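발표 메모: 500미터씩 이어 달리기, 동네 팀이 바통을 대하는 법

(시작 전에 물 한 모금. 지난번처럼 마이크 켜진 채로 목 풀지 말 것!)

안녕하세요, 반갑습니다. 저는 Prulum 달리기 모임에서 이어달리기 조를 맡고 있어요. 코치 자격증 같은 건 없고요, 그냥 오래 나오다 보니까 초시계가 제 손에 들어와 있더라고요. 그래서 오늘 얘기는 이론 강의가 아니라 저희가 한 시즌 동안 바통을 몇 번이나 떨어뜨리면서 배운 것들이라고 생각하고 들어 주세요. (웃음 없으면 바로 다음으로)

먼저 손 한번 들어 볼까요. 학교 운동회 말고 어른이 돼서 이어달리기 해 보신 분? ...(기다리기. 급하게 넘어가지 말기)... 보통 이 정도예요. 혼자 뛰는 분은 정말 많은데 같이 이어 뛰는 분은 드물어요. 저도 그랬고요. 저한테 달리기는 이어폰 끼고 혼자 하는 운동이었거든요. 누가 말 걸까 봐 일부러 새벽에 나갔어요.

그러다가 Nwachukwu 컵 얘기를 들었어요. 네 명이 500미터씩, 다 합쳐서 2000미터. 숫자만 보면 별거 아니죠? 저도 그랬어요. 평소에 그 몇 배를 뛰는데 500미터쯤이야, 하고 신청서를 냈습니다. 그리고 첫 연습 날 토할 뻔했어요. (여기서 잠깐 쉬기)

500미터가 참 애매한 거리예요. 단거리처럼 처음부터 다 쏟으면 마지막 직선에서 다리가 시멘트가 되고, 장거리처럼 살살 나가면 몸 풀리기도 전에 다음 사람이 눈앞에 있어요. 저희 조는 처음에 네 명 다 똑같은 실수를 했어요. 출발하자마자 너무 빨랐던 거죠. 옆에서 누가 보고 있으니까요! 혼자 뛸 때는 안 그러던 사람들이 동료가 소리 한번 질러 주면 갑자기 국가대표가 돼요.

그래서 바꾼 게 첫 100미터예요. 거기서는 응원 금지. 진짜로 규칙으로 정했어요. 조용히 보내 주고, 반환점 지나서부터 마음껏 소리 지르기. 좀 웃기죠, 트랙 한쪽에 어른들이 입 꾹 다물고 서 있는 게. 그런데 저는 이게 그해 했던 어떤 인터벌보다 도움이 됐어요.

(바통 꺼내서 보여 주기. 가방 앞주머니에 있음)

자, 바통. 이 막대기 하나가 사람을 얼마나 예민하게 만드는지 아세요? 저희는 처음에 서로 눈을 보면서 넘겼어요. 예의 바르게요. 받는 사람이 뒤돌아서 두 손으로... 네, 거의 명함 드리듯이요. 그러면 둘 다 멈춥니다. 앞사람이 힘들게 벌어 온 걸 거기서 다 까먹어요.

Caltthorpe 팀이 하는 걸 구경하다가 배웠는데, 그쪽은 주는 사람이 짧게 한 마디만 외쳐요. "손!" 이게 끝이에요. 받는 사람은 앞만 보고 걷다가, 뛰다가, 그 소리가 나면 손을 뒤로 뻗고요. 저희도 따라 했는데 문제는 옆 레인 팀도 "손!"이라는 거였어요. 그래서 다들 아무 때나 손을 내밀었죠. 지금은 저희만 쓰는 말이 따로 있는데 경쟁 팀이 여기 앉아 계실 수도 있으니까 안 알려 드릴게요. (객석 한번 훑어보기)
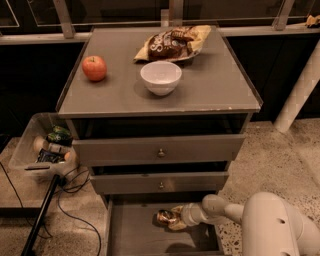 연습 끝나고 나서 얘기도 좀 하고 싶어요. 이어달리기 연습은 뛰는 시간보다 서서 기다리는 시간이 길어서, 집에 가면 몸은 별로 안 힘든데 이상하게 배가 고파요. 저는 저녁 8시에 끝나고 들어가면 씻기도 전에 부엌부터 갔어요. 사과 한 알이랑 과자 봉지가 나란히 있으면, 자, 여러분 손은 어디로 가시겠어요? (손 들게 하기) 저는 과자예요. 백이면 백 과자. 그릇이 비어 있어도 거기 담아 먹을 생각도 안 하고 봉지째 들고 앉았어요. 그러다가 순서만 바꿔 봤어요. 사과부터 먹고, 그래도 생각나면 과자는 그릇에 덜어서. 영양 상담 아닙니다, 제 얘기예요. 저한테는 이 정도가 지킬 만하더라고요. 완전히 끊겠다고 했을 때는 사흘도 못 갔거든요.

그리고 기다리는 시간에 몸이 식는 거, 이거 생각보다 커요. 날이 쌀쌀해지면 세 번째, 네 번째 주자는 겉옷을 언제 벗느냐로 기록이 달라져요. 저희는 앞앞 주자가 출발할 때 벗고 제자리 뛰기를 시작해요. 너무 일찍 벗으면 덜덜 떨고, 늦게 벗으면 소매에 바통이 걸려요. 네, 걸려 봤습니다. 지퍼 반쯤 내린 채로 뛰어 봤습니다.

순서 정하는 얘기로 갈게요. 질문이 제일 많이 나오는 부분이라 천천히. (시계 보기, 여기까지 절반이면 딱 좋음)

흔히들 제일 빠른 사람을 마지막에 두잖아요. 멋있으니까요. 저희도 그렇게 했다가 세 번째에서 많이 밀렸어요. 마지막 주자가 바통 받을 때 앞 팀 등이 안 보이면, 아무리 빠른 사람도 힘이 안 나요. 그래서 저희는 첫 주자한테 출발 안 떠는 사람, 두 번째에 제일 빠른 사람, 세 번째에는 꾸준한 사람, 그리고 마지막에 누가 쫓아오면 못 참는 사람을 놨어요. 제가 마지막이에요. 겁이 많아서 누가 뒤에서 발소리 내면 진짜 빨라집니다.

이게 정답이라는 얘기는 아니고요. Iment 강변에서 연습하는 팀은 매번 제비를 뽑는대요. 누가 어디서 뛰어도 괜찮게 하려고요. 처음엔 무슨 그런 팀이 다 있나 했는데, 대회 날 한 분이 발목을 삐끗했을 때 그 팀은 눈 하나 깜짝 안 하더라고요. 저희 같으면 난리가 났을 거예요. 그날 이후로 저희도 한 달에 한 번은 순서를 섞어요.

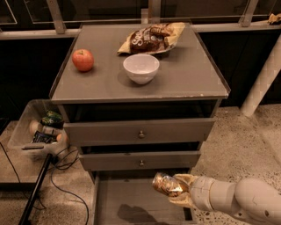 ■ 후반부: 대회 날

대회 당일 얘기예요. 여기는 슬라이드 없이 말로만. 슬라이드 있으면 자꾸 읽게 돼서 뺐어요.

그해 참가 팀이 62팀이었어요. 저는 조그만 동네 대회인 줄 알고 갔다가 주차장에서부터 기가 죽었습니다. 유니폼 맞춰 입은 팀, 깃발 들고 온 팀, 북 치는 팀까지 있었어요. 저희는 색깔만 대충 파란색으로 맞추자고 했는데 모아 놓고 보니 하늘색, 남색, 청록색, 그리고 한 명은 누가 봐도 보라색이었고요. 본인은 아직도 파랑이래요.

접수하고 나서 대기 시간이 길었어요. 이때 뭘 하느냐가 중요해요. 저는 초조하니까 자꾸 몸을 풀었어요. 풀고 또 풀고, 왔다 갔다 뛰고. 그러다 정작 부를 때쯤 지쳐 버렸죠. 지금은 시간표에 "앉아 있기"를 써 놔요. 정말로 그렇게 써 놔요! 안 써 놓으면 못 앉아 있는 사람이 꼭 있어서요. (나)

우리 차례. 첫 주자 잘 나갔어요. 반환점까지 조용히, 그다음부터 고래고래. 두 번째로 넘길 때 바통이 한 번 튕겼는데 안 떨어졌고요. 세 번째가 꾸준하게 버텨 줬어요. 그리고 제 차례가 왔는데, 저는 그날 바통을 받은 순간이 기억이 잘 안 나요. 손바닥에 뭐가 탁 닿았다, 그게 다예요. 뒤에서 발소리가 났고 저는 도망쳤습니다.

등수는 물어보지 마세요. (누가 꼭 물어봄. "중간보다 조금 뒤"라고만 답하기) 대신 이 얘기는 하고 싶어요. 결승선 지나고 주저앉아 있는데, 먼저 뛴 세 명이 트랙 안쪽을 가로질러서 뛰어오는 거예요. 그 사람들도 다리가 풀려서 꼴이 말이 아니었는데요. 혼자 뛰던 몇 년 동안 저한테 그렇게 뛰어온 사람은 없었어요. 혼자 뛰었으니까 당연한데도, 그날 좀 울컥했습니다. (여기서 목소리 떨리면 물 마시기)

그래서 저는 요즘도 새벽에 혼자 뛰어요. 그건 그것대로 좋아서요. 그런데 일주일에 하루는 바통을 들고 나갑니다. 혹시 해 보고 싶으시면 넷만 모으세요. 기록 비슷한 사람 찾으려고 애쓰지 마시고요, 시간 맞는 사람을 찾으세요. 그게 훨씬 어려워요. 바통은 문구점에서 파는 걸로도 충분하고, 트랙이 없으면 공원 나무 두 그루를 정해 놓고 왔다 갔다 하면 됩니다. 자전거 다니는 길만 피해 주시고요.

질문 받기 전에 바통 넘기기 한번 해 볼게요. 앞줄 두 분 나와 주세요. 구두 신으신 분은 앉아 계셔도 됩니다.

(시연 끝나면 바통 꼭 돌려받기!! 지난번에 잃어버림)

최근 글
- 발표 메모: 겨울 트랙, 장갑을 낄까 말까
- 초시계 누르는 사람의 하루
- 반환점에서 크게 돌아도 되는 이유
- 이어달리기 조에 새 사람이 들어왔을 때
- 1월 연습 장소 안내

댓글 4

익명: 첫 100미터 응원 금지 저희 조도 해 봤어요. 너무 조용해서 뛰는 사람이 무섭대요 ㅋㅋ 그래도 후반에 덜 처지긴 하네요.

파란운동화: 보라색 아니고 파랑입니다. 여기에도 적어 둡니다.

익명: 왼손으로 받아서 오른손으로 바꿔 쥐는 건 어떻게 하세요? 저는 바꾸다가 꼭 한 번씩 휘청해요.

글쓴이: 저희는 안 바꿔요. 오른손, 왼손 번갈아 받고 받은 손 그대로 쭉 들고 뜁니다. 다음 연습 때 한번 해 보세요!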